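Can a robot load a dishwasher yet? (real kitchen, real mess)

Asked in Home & Household > Appliances and Gadgets

ok so serious question. Two adults in our house, both on shifts, and the one chore we fight over is the dishwasher. Not cooking, not the trash. The dishwasher. I keep seeing clips of robot arms doing kitchen stuff and my partner is convinced we could buy something by next July. I say no way. We have a normal kitchen — counter full of bottles and jars, takeout tubs nobody has thrown out, plates left wherever. Does anything exist that deals with that? Not a lab with one cup on a black table. And what would it cost? We have 3,348 dollars in the "fix the house" fund and I'm not supposed to touch it but still.

Also if the answer is no, is there anything that does PART of it. Even just plates.
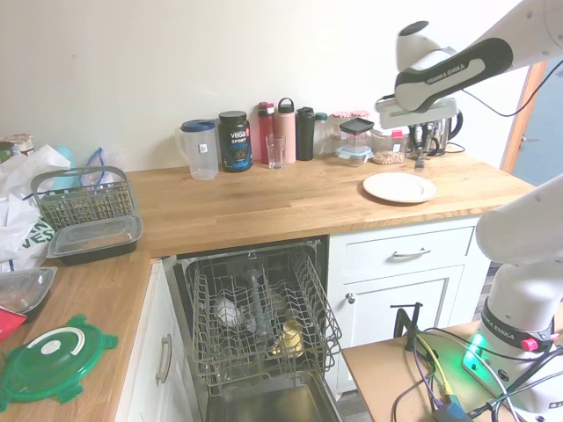 Posted by shiftkitchen_2 | March 8, 2018 | Viewed 1,189 times

Forgot to say, we're renting so nothing bolted to the floor or ceiling. A clamp on a table is fine. Dishwasher is the ordinary kind, door folds down, rack pulls out. I'd even be ok with pulling the rack out myself before work and letting the thing get on with it, if that helps. Cups we can do by hand. It's the plates with forks still on them that pile up.

Thanks in advance, settle this for us please

3 answers

Answer 1 (marked helpful by asker)

Short version: your partner loses. Not by as much as you'd think though.

I worked on pick and place cells for a few years, boxes mostly, at a packing plant in Venbridge. Arms are great at the same move over and over. Box comes down the line, same spot, same size, grab it, done. We ran 98 percent good picks on a decent shift and everyone was happy. But think what that means at home. A couple drops out of every hundred is fine with cardboard. With plates you're buying plates.

And that was with identical boxes. Your kitchen is the opposite. Clear plastic and glass are the worst, depth cameras see straight through them half the time. Shiny stuff is next, kettles and so on, you get reflections and the camera thinks there's something there that isnt. Then the wire rack. Thin tines, lots of gaps, and you have to drop a plate between two of them on edge. A person does that without looking.

Plates are also a pain for a plain two finger gripper. Flat on a counter there's nothing to get under. You can go for the rim from above — one finger in, one finger out — and if the rim is raised a little you have a chance.

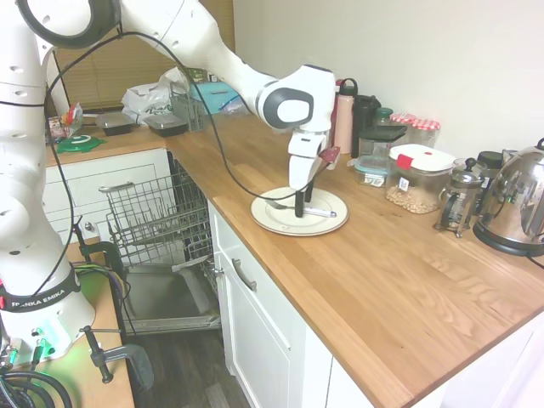

The fork is a whole other job. If it's sitting on the plate and you tip the plate up to rack it, fork goes on the floor or down by the spray arm. So now the robot has to notice the fork, take it off first, put it in the basket, come back for the plate. Every one of those steps can go wrong and it has to know that it went wrong, which is the bit most demos skip. Watch for cuts in the video. Watch if somebody's hand comes in.

Pulling the rack out yourself helps a lot, by the way. Doors and racks are hard, they pull back at you.

Cost: the arms that are gentle enough to be near people run way over your fund before you buy a camera or pay anyone to set it up. And you'd need somebody who can program it. No kit I know of that you plug in.

So plates only, rack already out, counter cleared, somebody watching: yes, people can get that going, in research places. Your kitchen while you're both at work: no. I'd say check back in a few years, but I've been saying that for a few years.

Answer 2

dont bother. Get a second cutlery basket and keep it by the sink, forks go straight in there, nothing left on plates. Solved ours. Didnt cost much

Answer 3

I disagree a little with the first answer. Everyone says the picking up is the hard part but a friend's shop uses a Jerov unit for loading trays and the picking is fine. It's the PLANNING. What goes where so it all fits. My husband can pick up a plate perfectly well and he still can't load a dishwasher.

There was a thing called Gekley going around a while ago, a sort of countertop loader, you put dishes on a belt and it racked them. I signed up for updates and got two emails and then nothing. If anyone knows whether it ever shipped please post. I think Trương was the other one, same idea but for restaurants, everything the same size plate. That would make sense to me, if all your dishes match it's more like a factory.

As for renting and a clamp on a table, check how solid the table is. An arm stopping fast will walk a light table across the floor. Ask me how I know (it was a drill press, but same thing).

Comments on Answer 3

shiftkitchen_2: only two emails lol. ok so no robot. partner says "few years" counts as a win for him. it does not. going to try the basket thing from answer 2

Answer 1 poster: agree on the planning, should of put that in. Matching plates would help alot too

This question has 3 answers and is still open. Sign in to add yours.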